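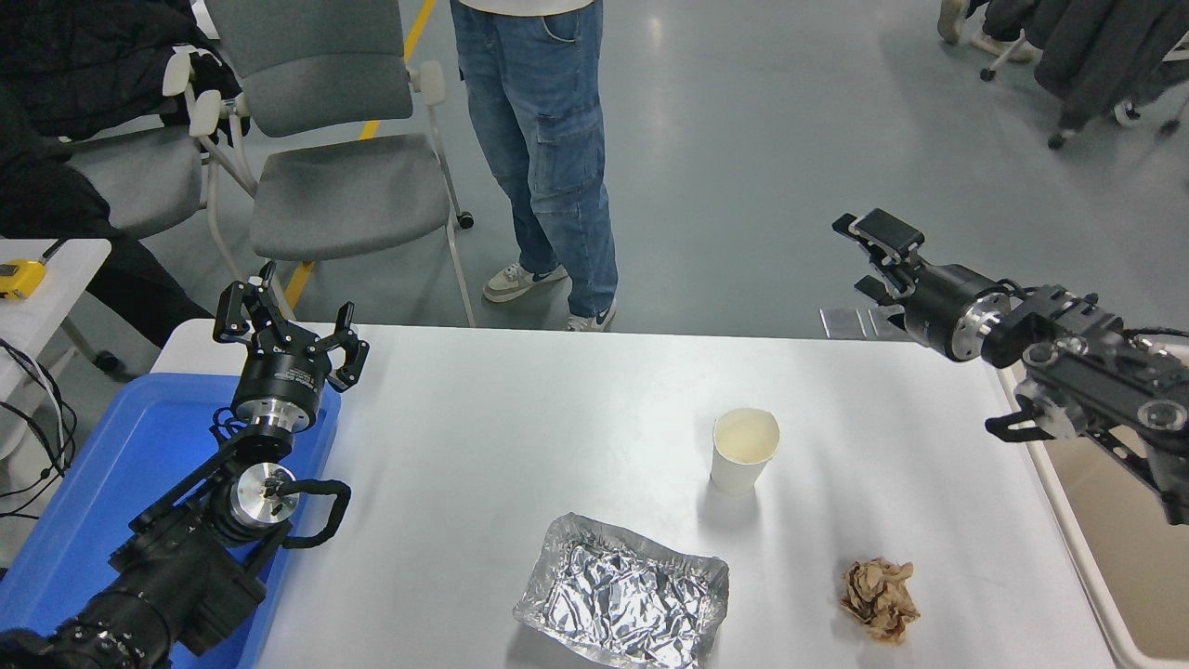 KAMESLEY — 11/5/23

Another month, another kit that says it will sort your trash. The one on offer this time is the Pera, a two-arm table package sold by Garnitard, and two of us from the newsletter went to look at it before anyone on the members' list puts down a deposit.

The sales sheet says "mixed waste." What we got was a paper cup, a foil tray and a ball of brown paper on a clean white table. I have cleared worse off my own desk. The cafeterias that wrote to us about this kit deal with stacked plates, half-full cups and salad dressing, and the quote does not say a word about any of that.

Tyson Sandhu, who handles sales for Garnitard, told us the arms can be taught a new item in 20 minutes. I asked whether that means any cup or that cup. He said it depends on the cup. I would want that in writing.

A few things I do like. Each arm has its own two-finger gripper, and the fingers can be swapped without sending the arm back. The whole setup fits at one end of a normal room. Isabelle McIntyre, who ran a recycling line for 17 years and came along to keep me fair, thought the reach was decent for a table this size. She was less happy about foil. It bends when you squeeze it, and a tray that has been crushed once is a different shape the next time around. She also asked what the arms do with a cup that still has coffee in it, and was told that liquids are "on the roadmap."

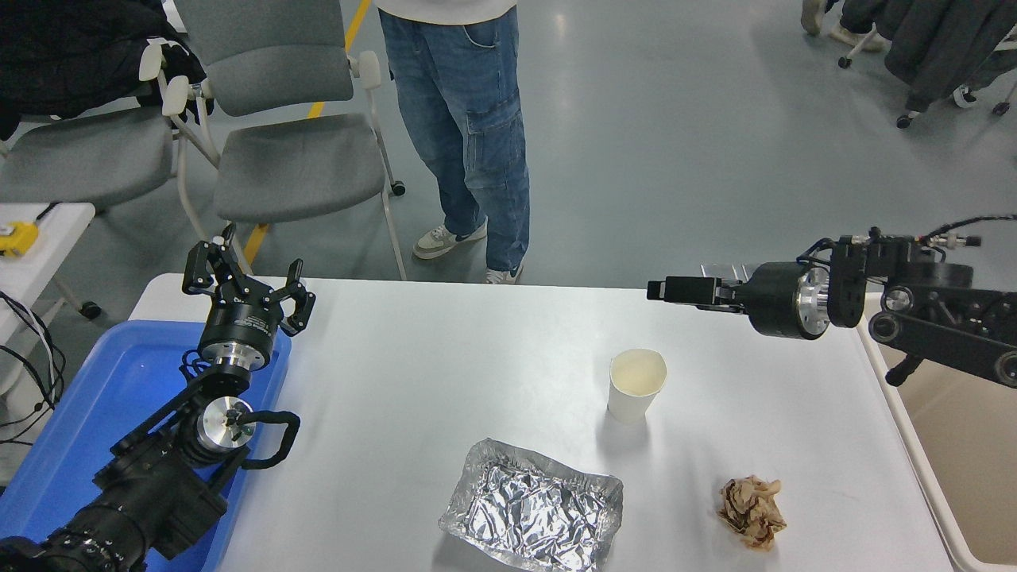 The Pera kit with a cup, a foil tray and crumpled brown paper.

Now the money. The base price covers the arms, the grippers and 7 days of setup help. Training on your own items is extra. So is the service plan, and without the plan the warranty drops to nine months. Sylvie Dhillon at Carbone, which sells a competing kit, says hers includes the training, but she would not give us a price either until we signed something, so no points there.

My advice is to hold off. If you must go ahead, ask for a trial with a bag of your own trash, picked by you on the morning of the visit, and ask how many pieces it missed. Garnitard says it will do trials on request starting in February. Members who book one should write to Manon Després at the newsletter desk, and we will print what you send.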